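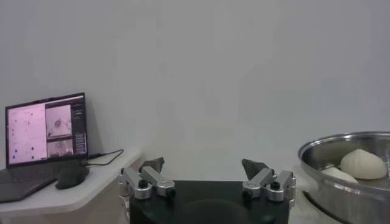 # Steamed buns on the standard breakfast menu: request for comment

**Senen Catering Exchange > Menus and Production > Bread and Dough**

**L_LoPresti** (Moderator)
17 January 2023

Members are invited to comment on the draft production sheet for plain steamed buns. The sheet is intended for the kitchens at Trokus Hall and Flandon House and would replace the separate instructions now in use at each site. The draft reads as follows:

- All-purpose flour, sugar, instant yeast, baking powder, water, a small amount of neutral oil
- Mix until smooth, rest, divide, and shape
- Proof on squares of parchment until visibly larger and light when lifted
- Steam over a steady boil for 10 minutes
- Turn off the heat and leave the lid closed briefly before opening

Comments are requested on proofing, steaming time, and holding. Comments on whether buns should be served at breakfast at all were received in November and have been considered. They need not be repeated.

Liliana Lo Presti
Menu Standards

---

**flandon_kitchen2**

Flandon House submits the following on proofing. The phrase "visibly larger" leaves too much to the person on shift. Our early cook and our late cook read it differently, and the buns from the two shifts do not match. One batch comes out tight and heavy at the base. The other wrinkles as it cools.

We ask that the sheet include a finger test. Press the side of the bun lightly. If the mark springs back at once, the dough needs longer. If it returns slowly and leaves a faint dent, the bun may go into the steamer. If it does not return at all, the dough has gone too far and should be knocked down and reshaped.

We also ask that the baking powder be removed. It gives a whiter, fluffier bun on the day but a noticeable aftertaste when reheated.

---

**A_Donati**

I support the finger test. I do not support removing the baking powder. The aftertaste described in the previous post is, in my experience, a matter of quantity. Several of the sites I have worked with were measuring by the spoon, and a heaped spoon can be well over the intended amount. Measure it by weight, sift it with the flour, and the complaint should stop.

With respect to the steaming time, 10 minutes is suitable for a small plain bun. It is too short for the size that Trokus Hall serves, which is closer to a dinner roll. I would write two times into the sheet, one for each size, and state the raw weight of the dough piece beside each.
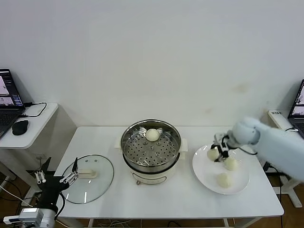
I would also ask that the sheet say plainly when the clock starts. Some cooks start timing when the buns go in. Others wait for steam to show at the lid. In a heavy pot with a large volume of cold water those are very different instructions, and a bun that sits in lukewarm vapor continues to proof and then collapses. My preference is that the water be at a full boil before any dough goes in, and that timing begin when the lid is closed.

Amedeo Donati

---

**trokus_early**

Trokus Hall has no objection to two sizes. We do object to the full boil. Starting over cold water has been the practice at this site for years, and our buns are consistently smooth. The dough warms gradually and completes its rise in the pot, which means that we shorten the proof on the bench to match. From cold, our total is 18 minutes for the larger size.

The method also suits the morning schedule. The cook can load the steamer, switch it on, and proceed to the congee.

---

**A_Donati**

I do not dispute the results at Trokus Hall. My concern is that the method depends on the same pot, the same amount of water, and the same cook. A standard sheet must serve a relief cook who has never seen the equipment.

---

**trokus_early**

Relief cooks at this site are given a written note on the water level. We have not had a failed batch on their account. The relief cook assigned from Rinaldi last spring used the boiling method out of habit, and those were the buns that came out yellowish and blistered.

---

**rinaldi_bakery**

As the matter has been raised, Rinaldi wishes to respond. The blistering was caused by water dripping from the lid. It had nothing to do with the boil. A flat metal lid collects water across its whole surface and releases it wherever it is tapped. We wrap our lids in a clean cotton towel, with the corners tied up over the handle, well clear of the heat. A domed lid sheds most of the water to the side and may not need the towel.

As for the yellow color, it is what one sees when baking powder is not fully mixed in. On this point we agree with Mr. Donati.

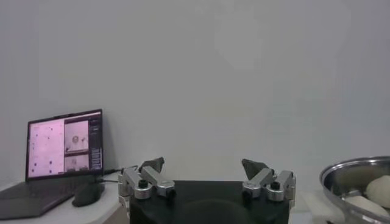

*White tabletop against a plain wall.*

We would add a remark on spacing. The draft is silent on it. Buns that touch in the steamer tear at the side when separated, and the torn face dries out quickly on the serving line. A gap of two fingers between pieces has been sufficient for us. It reduces the number per tier, and kitchens should plan for another round.

---

**L_LoPresti** (Moderator)

Thank you. The following will be carried into the second draft: the finger test, two sizes with raw weights, baking powder by weight, the towel, and spacing. Hot or cold start remains open. I would be grateful for comment on holding and reheating, where the two sites differ the most.

---

**flandon_kitchen2**

Flandon House holds buns in a covered insulated carrier lined with a dry cloth. We find the quality acceptable for the first half of service. After that the skin turns leathery. We have some 234 diners on a full morning, and they do not arrive together, so one large batch is of little use to us.

Our current practice is to steam the day before, cool completely on a rack, wrap, and chill. Buns are then re-steamed in small lots as the line moves. They come back soft. A microwave was tried and has been withdrawn. The centers went hard within a few minutes of leaving it.

---

**trokus_early**

Trokus Hall steams fresh and does not chill. We regard a re-steamed bun as a lesser product and would not wish to see it made the standard.

---

**gate9_canteen**

A smaller site may be permitted a comment. We freeze. Buns are steamed, cooled, laid out on a tray in a single layer until firm, and then bagged. They go from the freezer directly into the steamer without thawing and take a little under 9 minutes at our size. In a blind tasting among our own staff, the frozen lot was preferred to the chilled lot. A chilled bun goes stale faster than a frozen one, as any bread does, and I would ask Flandon House to consider the change before the sheet is issued.

---

**flandon_kitchen2**

We will try it. Freezer space is the difficulty at Flandon House, and I cannot commit to it on behalf of the site. If the sheet were to say "chill or freeze," we could comply either way.

---

**A_Donati**

"Chill or freeze" is acceptable to me, provided a limit is stated for chilled stock. I would propose next-day service only. I would also propose that the sheet prohibit a second re-steaming. Buns that have been through it twice become gummy on the outside, and it is difficult to know how long they have been standing.

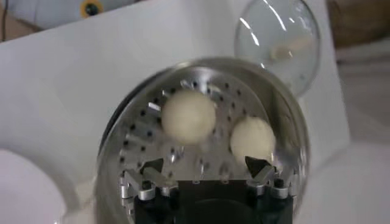 May a kitchen use bread flour if all-purpose flour is out of stock?

Bread flour may be used for one production day, with slightly more water and a longer rest before shaping; the buns will be chewier and should not be used for the filled menu items.

I mention it as the same query has reached me from two sites this month, and the sheet ought to cover it.

---

**rinaldi_bakery**

Rinaldi would go further and exclude bread flour. The texture is different enough that diners remark on it. Cake flour cut into bread flour gives a closer match, and most sites carry both.

---

**L_LoPresti** (Moderator)

Noted. The blend will be listed as the first substitute and bread flour alone as the second.

On hot or cold start, I do not see agreement, and I do not intend to force it in this thread. The second draft will give the boiling method as the standard and will permit a site to keep a cold start where the water level, the pot, and the total time are written down and posted beside the equipment. Trokus Hall is asked to send me its existing note so that the wording can be matched.

---

**trokus_early**

The note will be sent. Trokus Hall maintains its objection to the word "permit."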